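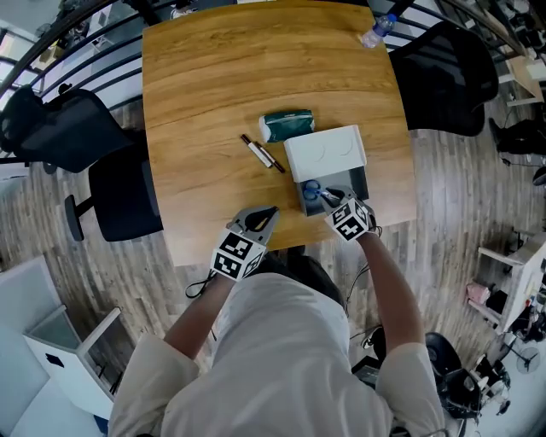 Shared table: what lives in the box and what gets cleared
Forum: Small Offices > Storage and Furniture
Thread status: open

octavio_e
Square wood table, honey-colored grain, mezzanine level by the railing, four black chairs. It gets used by whoever needs a flat surface. The only storage on it is a small white box with an open gray tray at the front. Scissors with blue handles go in the tray. Everything else that turns up (pens, markers, tissues, a water bottle) has no assigned place and ends up spread to the left of the box and toward the far corner.

I want to fix the layout without adding furniture. Constraints:

No drawers. The table has none and I am not attaching any.
The box stays, because people know where it is.
The top has to be clear enough for two people to work across from each other.

Main question: should the tray hold scissors only, or scissors plus pens and markers?

prondov
Scissors plus pens. A tray that holds a single item is wasted area. Put the pens parallel to the scissors, caps all facing the same direction, and you can pull any of them without disturbing the rest.

Anum Baloch
Disagree. Scissors have an awkward outline. The handles are wide, the blades are narrow, and anything laid next to them slides under the handles. In a shallow tray you end up lifting the scissors to reach a pen and then dropping them back on top of the other pens. I ran a mixed tray at the front counter of Stedden for 8 months and the markers came out with nicked barrels.

Separate containers. Flat items flat, round items upright.

prondov
Nicked barrels are cosmetic.

Anum Baloch
They were cosmetic until a cap split and the marker dried out.

grigoris_t
Upright storage has its own problem with markers. Dual-tip ones should be stored horizontally or one end starves. Single-tip ones can stand tip down. Ballpoints do not care much. Which kind do you have?

octavio_e
One white pen with a dark brown cap and a dark brown marker. I would have to look at whether the marker is single or dual. They are usually lying side by side on the table to the left of the box, at whatever angle they were put down.

grigoris_t
Then store both flat and skip the question. Two items do not justify a cup. A cup also tips over when someone leans across the table for the scissors, and on a square table somebody is always leaning across.

Diễm Châu
Before arguing about the tray, decide which side the box sits on. It is right of center in your picture. That works for a right-handed person at that seat. From the opposite chair it is on the left and the tray opening faces away, so they have to reach over the box to get into it.

Two ways to handle it:

Place the box in the middle of one edge with the tray facing the center of the table. Everyone reaches a similar distance.
Place it in a corner, turned 45 degrees. Two seats get good access, the other two get poor access.

I use the first. It costs some work surface but you stop getting scissors left on the far side.

octavio_e
The 45 degree option was tried in February. The box got bumped straight again within a day, every time. Nobody did it deliberately, people square things up to the table edge without thinking. I will try the mid-edge position.

phong_to
Would add a nonslip pad under the box if it is going to be near an edge. Cut the pad slightly smaller than the footprint so it does not collect crumbs. Shelf liner works. The Fomommont liner comes in a roll and is thicker than it needs to be, so cut it with a knife and a straightedge, as scissors leave a wavy edge.

What is the top of the box like? If it is flat you can use it as a shelf for the tissues.

octavio_e
It has two circular shapes embossed on the top, otherwise plain. The tissues are a soft packet in a dark green wrapper with a white end. It could sit up there. At the moment it is near the middle of the table.

phong_to
Then that is the tissues solved. The embossing will not matter for a soft packet.

Anum Baloch
I would not stack anything on the box. The moment one thing is allowed on top, it becomes a shelf for phones, receipts and keys, and then the box cannot be opened without moving all of it. Tissues should go on the table beside the box, long side parallel to it, and the top stays bare.

phong_to
That depends on how often the box gets opened. If the tray is the only part in daily use, the top is dead space.

Anum Baloch
It is dead space until the day you need what is inside.

Diễm Châu
What is inside?

octavio_e
Spare blades, tape refills, a ruler that only just fits. I open it less than once a month. I take the point about keys, though. It has happened on the shelves downstairs.

grigoris_t
Nobody has mentioned the water bottle. Clear plastic with a blue cap, lying on its side in the far corner. A round bottle on its side will roll if the table is even slightly out of level, and that corner is not far from a railing with a lower floor beyond it. Stand it up.

prondov
A standing bottle gets knocked over by an elbow. A lying one is already as low as it can go.

grigoris_t
A standing bottle that gets knocked over becomes a lying bottle. A lying bottle that rolls becomes a bottle on someone's desk downstairs. Also, caps weep when stored horizontally, and a wood top shows water rings and streaks.

prondov
Only if the cap is not tightened.

grigoris_t
Yes, and people do not tighten them.

Diễm Châu
Bottles off the table altogether. In the Hứa office we keep them on the floor by the chair leg, inside side. The floor in your picture is wood-effect laminate, so a drip wipes off.

prondov
Chair bases swing around down there. You will be kicking it all day.

octavio_e
Floor is out for me for that reason. One of the chairs is normally pushed partly under the table and its base takes up the space. Bottles will stand up, in the corner away from the railing.

Plan so far:

Box to the middle of one edge, tray facing in, liner underneath.
Scissors alone in the tray.
Pen and marker flat, beside the box.
Tissues beside the box as well, top left bare for a trial period.
Bottle upright, inner corner.

prondov
You now have three items lying next to the box and one item in the tray. I still say the pens belong in the tray.

Anum Baloch
If the tray had a divider I would agree with you. Cut a strip of stiff card to the inside length, fold it into an L and tape the short leg to the floor of the tray. Scissors on the wide side, pens on the narrow side. It stops them going under the handles.

prondov
That I can accept.

octavio_e
Measured the tray. With a divider there is 26 mm left for the pens, enough for both to lie side by side. Going with the card divider. I will use liner offcuts on the bottom of the pen side so they do not rattle.

grigoris_t
Check the marker for a second tip anyway.

octavio_e
Single tip. Flat storage stays.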